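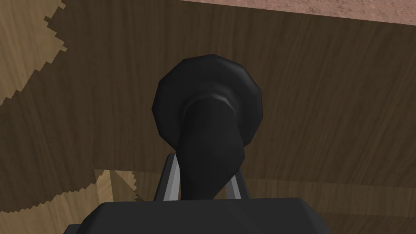 Have you ever tried to pick up a pencil while wearing big puffy mittens? Give it a go tonight. It's harder than you think, and it's a pretty good way to find out what life is like for a robot!

I got to spend a whole day at the robot open house in Bamcombe, and I came home with two pages of notes, a sticker, and very tired feet. The building used to be a bus garage, so it's huge and echoey, and there were so many kids there that the cocoa ran out before lunch. (I got the last cup. Sorry, everybody.)

The first stop was a room called Jiralby. I thought Jiralby would be a robot with a face and maybe some blinking lights. Nope! Jiralby is a computer program. It's a pretend world, a bit like a video game, where a robot can practice picking things up. The people who make it call this a simulation. That's a long word for a computer copy of something, with make-believe objects that are supposed to push and fall and bump the way real ones do.

Why practice in a pretend world? Well, think about learning to ride a bike. You probably wobbled and fell over a few times. Robots mess up too, and a real robot arm is heavy and costs a lot of money. If it whacks the table, somebody has to stop everything and check for broken parts. In a simulation you just press a key and start over. The program at Bamcombe had run 974 practice tries before we'd even finished hanging up our coats.

Now, about hands. You have five fingers on each of yours, and they bend in lots of places. The robot in Jiralby has a gripper with two fingers, flat gray ones, and they squeeze toward each other like the ends of a pair of tweezers. Two fingers can do more than you'd guess! When I looked at the screen they were pinching a black thing with a wide round top and a thick, bendy stem. The fingers had it by the stem, with the round part up above.

Is the stem a good place to grab? I asked, and the guide asked me right back what I would do. So I thought about it. The round top is wide, and a gripper can only open so far. The stem is skinnier, so the fingers can fit one on each side. But there's a catch (there's always a catch!). That stem gets narrower toward one end, like an ice cream cone. Squeeze a slanted shape and it may want to slide. You can feel this for yourself with a wet bar of soap or a carrot. Pinch the carrot near the pointy end, then near the fat end, and see which one feels safer.

One thing puzzled me. Up close, the round top wasn't perfectly round. It had little flat bits along its edge, kind of like a stop sign with too many sides. The guide said that computers often build shapes out of lots of small flat pieces. Use more pieces and a curve looks smoother, but the computer has more work to do. The wood behind it looked really nice and grainy, and then the edge of one patch went up in tiny square steps, like stairs for an ant. I kept looking for more of those steps all day long.

After that we went next door to see Rurnska, a real arm bolted to a real bench. It's an old one, built in 2006, and it makes a noise like a sleepy bee. You have to stand behind the yellow line, and yes, the line counts for grown-ups too. Rurnska can lift 16 pounds, but our group only gave it a sponge, a tennis ball and somebody's left mitten. It got the sponge and the ball. The mitten flopped out and landed on the floor, and 150 people went "awww" at the same time.

So a robot can do really well in its pretend world and still have trouble in ours. Real mittens are floppy, real lights are too bright, and real tables get sticky. The team takes what went wrong on the bench and tries to put it into the program, then they practice all over again.

Want to try it at home? Use just your thumb and one finger, as if they were a gripper. Try to pick up a spoon, a grape, a sock and a coin lying flat on the table. Then do it with your eyes closed! I still can't get the coin.

The next open house is in October, and the Mfinanga room will be open too. That's where they keep the robots with wheels.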